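Back in November I spent a day at Dronance, a small outfit in Poscombe that teaches robots to tidy kitchens. Well, pretend kitchens! The whole lot happens inside a simulator called Skimby, and the floors and walls get reshuffled so often that no two runs look quite alike.

My question going in was a simple one. If you let a robot practise in lots of odd-looking rooms, does it get any better in a room it's never met? The Bakalis method (named after the street the office is on) says yes, and I rather wanted to catch it out. 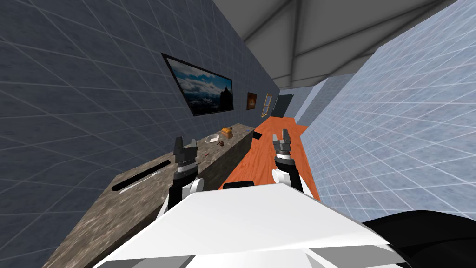 So I sat through the test runs with a mug of tea going cold beside me. They'd set up 1000 tries in new rooms. The old training, stuck with the same few kitchens, managed 539 of them. The Bakalis version got nearly twice that, and I stopped being smug.

What I liked best was how dull the recipe is. It had 3934 practice rooms, of which 3915 were kept after a check for daft ones, like doors that opened into cupboards. Whether any of it works with a real worktop and real crumbs is next on their list, and I've already asked to come back for that.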